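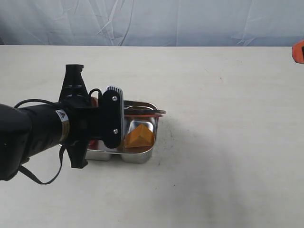

Osvaldo Piras wrote to us in the second week that the portions were fine, the bread was fine, and the soup was arriving cold on the upper floor. He was right about the soup, and much of the work since then has gone into that.

**Hiken Senior Lunch Program – progress report to the Pellegrini Fund**
Thursday, September 13, 2018

## Where things stand

The lunch program is open on all weekdays at the Hiken building. The grant covers food, kitchen wages and the change from disposable plates to washable compartment trays. Food and wages are on budget. Dishwashing is over budget, as explained below.

We now serve 74 people on a normal day. Attendance drops when it rains and on the day the clinic bus runs. The kitchen has started cooking less on clinic days and the waste bin is noticeably lighter at closing time.

## Hot food upstairs

Meals for the upper floor used to be dished out in the kitchen and carried up on an open cart. The elevator is slow and often busy at noon, so the soup sat. We tried lids first. They kept some heat in but slid off when the cart went over the elevator sill.

Since August the soup has gone up in a covered pot and is ladled at the tables. The main dish still goes up already served. This takes one more person on the upper floor for the length of the meal, and we moved someone from the drinks table to do it. Residents downstairs now pour their own coffee. A few objected at first, and two of them still do.

We have had no complaints about cold soup since the change. The rice is another matter. It dries out on the way up, and the cook wants to try serving it with more sauce before we spend anything on equipment.

## Trays and dishwashing

The old plates went out with the trash every day and the bags were heavy. The washable trays fixed that. They also stack well and keep the vegetables away from the dessert, which many of our regulars had asked for.

The cost is in the washing. The machine in the Hiken kitchen was bought for cups and small plates, and a full load of trays takes 17 minutes with the rinse. On busy days the last loads are still running when the kitchen shift ends. We paid overtime in July and August that was not in the original budget.

Flarnance serviced the machine last month and replaced a spray arm. Their technician said the pump is sound, but the racks are the wrong shape for what we are putting in them. New racks have been ordered from Memeo. If they fit as promised, we expect the overtime to stop.

## Menu

The low-salt option is now offered every day. It is popular enough that the cook makes the bean stew that way for everyone and leaves salt on the tables. Fish was dropped from the regular menu after the supplier raised its price – we may bring it back once a month.

Fruit has been mixed. Melon goes quickly. Whole apples come back uneaten, so the kitchen slices them or bakes them when the oven is free.

## Spending

- Food: on budget.
- Kitchen wages: on budget, not counting overtime.
- Dishwashing: over budget, from overtime and the service call.
- Small equipment: under budget. We have not bought the second cart.

We ask to move the money set aside for the second cart to the dishwashing line. One cart is enough now that the soup travels separately. No extra funds are requested.

## Next period

The new racks should be in use by early October. We will time the loads for two weeks and send you the results. The sign-up list for new diners will stay closed until then. It has 30 names on it, mostly from the streets behind the old market, and we would like to open places for them before the cold weather.

Please let us know about the cart money by the end of the month so the change can go into the October accounts.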